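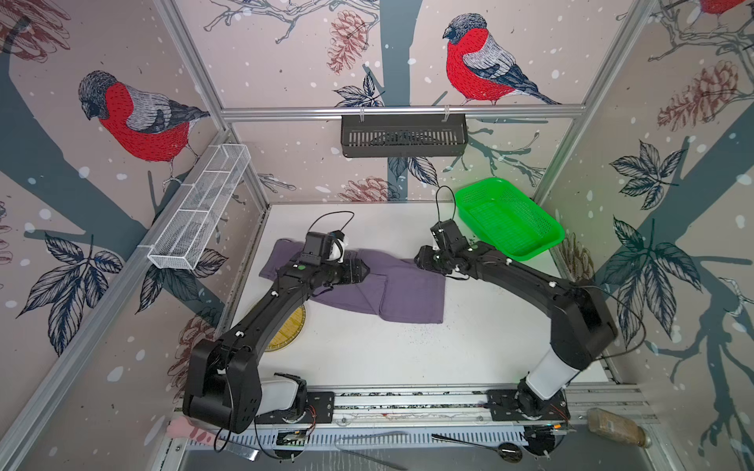 Tustmont two-arm cell, laundry folding setup

Tustmont bench cell — kit for home or shared shop. Aluminum extrusion frame, white top, two arms on one front rail. Slide the mounting plates, bolt down, done. Wallpaper not included, any roll from the hardware store works.

In the kit: frame, rail, two black mounting plates, slotted cable tray, clips for hanging baskets. Arms and grippers sold seperately.

Price: 2,496 for the full kit, 600 for rail and plates only. Ships flat from Jeltico, 5 boxes. Part no. 232 is the spare clip set — get one, they wander off.

Build notes by Aranka Oláh. Square the frame before you tighten anything. Leave slack in the cables at the elbow, more then you think. Baskets go on last.

Next batch December. Questions to Tia Hartley at the shop, mornings best.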